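Corance Collected Edition Storage Box

The Corance is a rigid storage box for comics, graphic novels and collected editions. It is supplied by Raudsepp to libraries, school reading rooms and private collectors, and is suitable for both upright shelving and flat stacking.

Each box is made from acid-free board with a separate lift-off lid. The inside depth is 300 mm and the inside width is 229 mm, which allows standard trade paperbacks and most hardback collections to stand without pressure on the spine. Oversized volumes should be stored in the Prerkdale box, listed separately.
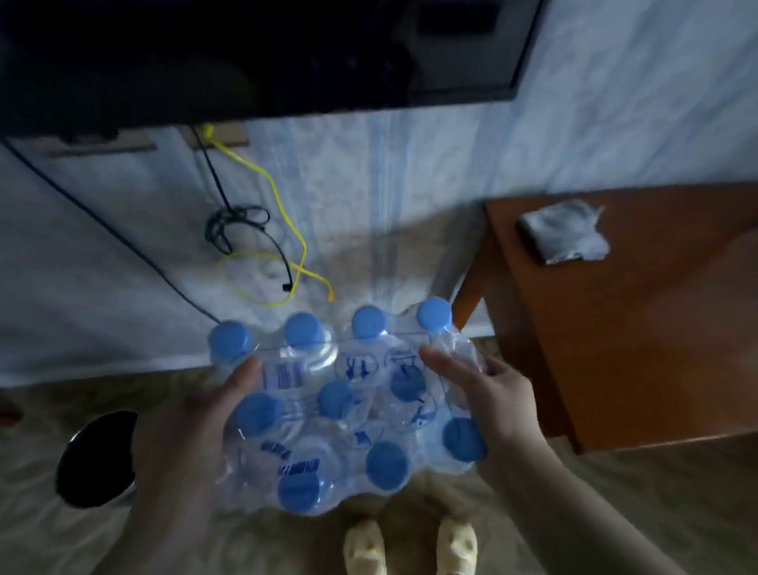 What is supplied

One box base, folded flat
One lift-off lid, folded flat
4 card dividers with raised tabs
One sheet of blank spine labels

Bags and backing boards for single issues are not included and may be ordered with the box.

Assembly

Fold the long sides first, then the short sides, and press the locking tabs into the slots in the base. No glue or tape is required. Adhesive tape should not be applied to the inner faces, as it may mark the covers of books stored against them.
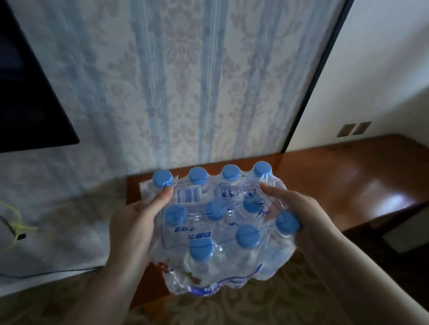 Volumes should be placed with the spine facing upwards or to the side, and never resting on the open edge. Where a series is incomplete, a divider may be used to hold the place of the missing volume. A part-filled box should be packed out with spare board so that the books do not lean.

Storage conditions

Boxes should be kept off the floor, away from direct sunlight and outside walls. They may be stacked up to 4 high when full. The board is not waterproof, and a box that has become damp should be emptied and replaced.

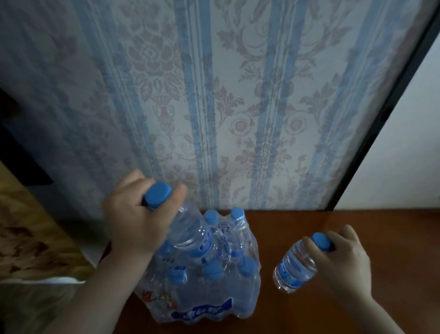 Lids may be written on in pencil. Ink is acceptable on the spine labels only, and should be left to dry before the label is attached.

Ordering

Item code: Corance 87
Colours: grey, dark green
Sold singly or in packs of 4

Orders from libraries and schools are sent from the Sirnummont warehouse. Unused boxes may be returned flat, in their original wrapping, with the delivery note enclosed. Replacement lids and dividers are available separately.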